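Search this site Search Go Menu

Shelf Club wants new people (yes, even if you've never touched a robot)

Posted 6/20/22 by Ruxandra Ghiță

Right, it's that time again. Our student project is looking for people to join us over the summer and into the autumn term, and I've been handed the job of writing the advert because I missed the meeting where we picked who would do it. So you get me, and you get the long version.

We're called Shelf Club. Our proper name on the college forms is the Priltau Simulated Manipulation Project, which is why everyone says Shelf Club. We meet upstairs at the Kaewsai building, in the computer room with the terrible blinds, and we teach a pair of robot arms to put things on a shelf. The arms, the table and the shelf all live inside a simulator. I was a bit sniffy about that when I joined (I wanted a real one I could walk round and pat) but I've come round to it completely. You can drop a bottle all day long and there's nothing to mop up!

What we're working towards is the Draltitz tidy-up challenge in December. Each team gets a table with a load of clutter on it and a shelving unit at the back, and the arms have to get the right things into the right compartments. You don't know beforehand where the clutter will be. You do get a practice set of objects, and most of our evenings go on those. Bottles are the big one. They're tall, they tip, and they have a habit of standing in front of the very thing you wanted to reach.

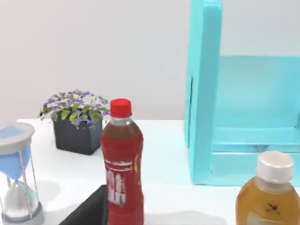 Red bottle in front of the plant, one finger of the gripper down at the left, turquoise shelf behind.

We've got up to eight places. I'll go through what they are, but please don't read them as walls. Everyone ends up doing a bit of everything, and I came in to do the website and now spend my life arguing about fingertips.

Drivers. We want most of our new people here. A driver moves the arms by hand, with a controller, and does the job over and over while the computer records how they did it. Those recordings are what the learning side is fed on, so good driving matters an awful lot. You don't need to be a gamer. Our best driver is Pin-yu Hung, who says the closest thing she'd done before was icing cakes. You need patience, and you need to be able to do the same boring reach again without getting cross and rushing it. Sessions are 90 minutes with a break in the middle, and I do mean it about the break.

Scene builders. You'd be laying out the tables: choosing what goes where, swapping objects in and out, making layouts that are awkward in a useful way. Cheng-en Tsai runs this bit and he is wonderfully mean. His favourite trick is to set the shelf nice and clear and then crowd the near side, so you feel very clever until you try to get an elbow through. If you like making maps for games, or dolls' houses, or model railways, come and talk to him. Some Blender would help but he'll teach you.

Learning side. Python, mostly. You'd be helping with the training runs and, far more often, working out why one went wrong. I'd love to say it's all big ideas but a lot of it is finding out that somebody saved a folder under the wrong name (me, it was me). You should have written some code on your own before, at any level. If you've only done the first-year module, that's fine, say so and we'll pair you up.

Note keeper. One person, and I'd call it the most important job going. We lost most of a month last year redoing things we'd already done and forgotten. You'd sit in on sessions, write down what was tried, and nag us. Sharon Mwaipopo has been doing it alongside driving and would very much like her evenings back.

A word on what it's like when you sit down to drive, because people always ask. You get several views, and the one from the gripper takes some getting used to. You're looking out from the wrist, so whenever you move, the whole world moves instead, and the cupboard seems miles off when it's just over there.
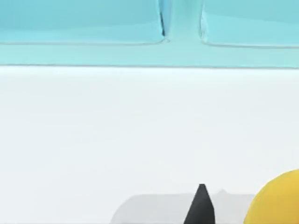

My first evening I went the wrong way so many times that I had to go and stand in the corridor. By the third session it had clicked and I'd stopped thinking about it, and that's about normal for us. Reinaldo Arruda, who's our supervisor and who signs the forms, still says he can't do it and steers by the overhead view only. So don't be put off if your first go is a mess. We don't keep anyone's first evening in the training set anyway.

What you get out of it. There's no wage, I'll say that plainly. It's a student project and we're all here in our spare time. Travel to Draltitz in December is paid for everyone who's on the team list by then, and so is the hostel. You can count it towards the practical skills credit if your course has one (ask your tutor, not me, I got it wrong last time). Zimovwood, who are a small furniture workshop down the road and have been very good to us, pay for the computer time and the biscuits. They also let us come round and watch how they pack their stockroom, and I learnt more about shelves in that one afternoon than I ever planned to.

What we ask for. One session a week in term time, more in the last stretch before the challenge if you can stand it. Over the summer it's looser and you can drive from home if your internet's up to it. Please tell us if you're not coming. That's really the only rule I get grumpy about!

You need to be 16 or over. You don't have to be on an engineering course, and you don't have to be at the college at all, though if you're from outside you'll need to sign in at the desk. We've had people from nursing, from music, and a lad who was just waiting for his sister to finish badminton. The computer room has a lift and step-free access from the car park side. If a normal controller doesn't work for your hands, get in touch, we've got a couple of other sorts and we can sort something out.

Now, the trial evening. Everyone who applies gets one, and it isn't a test in the school sense. You'll have a short go at the controls, then we give you a full table and leave you with it for 30 minutes while one of us sits next to you. We want to see how you decide what to do first, and whether you'll ask when you're stuck. Plenty of people on the team never got a single thing onto the shelf in their trial. I spent mine trying to pick up a trophy by its handle, and I'm still rather fond of it.
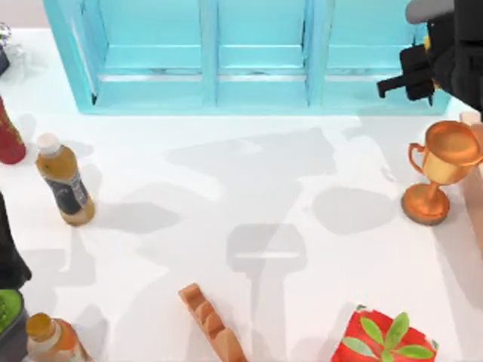 A full table, with bottles on the left, the trophy on the right and all three compartments still empty.

If you'd like a bit of thinking to do before you come, look at a table like that and ask yourself which arm you'd send for what. We argue about it constantly. Cheng-en wants the near things cleared first, every time. Pin-yu goes for whatever's tallest. I change my mind depending on who I'm sitting beside, and the learning side would like us all to please pick one way and stick to it, so there's a job for somebody with strong opinions.

How to apply. Send a few lines to the Shelf Club inbox (it's on the noticeboard page, or ask at the Kaewsai desk) with your name, which of the jobs you fancy, and the evenings you can do. Tell us about something fiddly you've done and enjoyed. It really can be anything: mending a zip, getting a tent back in its bag. No CVs please. We had 78 messages last time and I read every one, and the ones that stuck with me were the short ones about something odd. We'll write back to everybody, even if it's a no, and if we're full we'll ask whether you'd like to go on the list for after the challenge.

If you're not sure, come along and watch first. Door's open on session nights, follow the noise up the stairs, and bring your own mug.

Ruxandra

Comments (5)

kettle_on
Is it OK to apply with a friend? We'd both want to be drivers and we share a car.

Ruxandra Ghiță
Yes, lovely! Send separate messages but mention each other and I'll try to put your trials on the same evening.

Moth
I did a trial last year and didn't get in, can I have another go?

Sharon Mwaipopo
Please do. We had far fewer driver places then. And if you've got neat handwriting I'd like a word about the note keeper job.

pb_dunmore
Left-handed, does that matter? My son's asking, he's 17 and mad keen but won't write a comment himself.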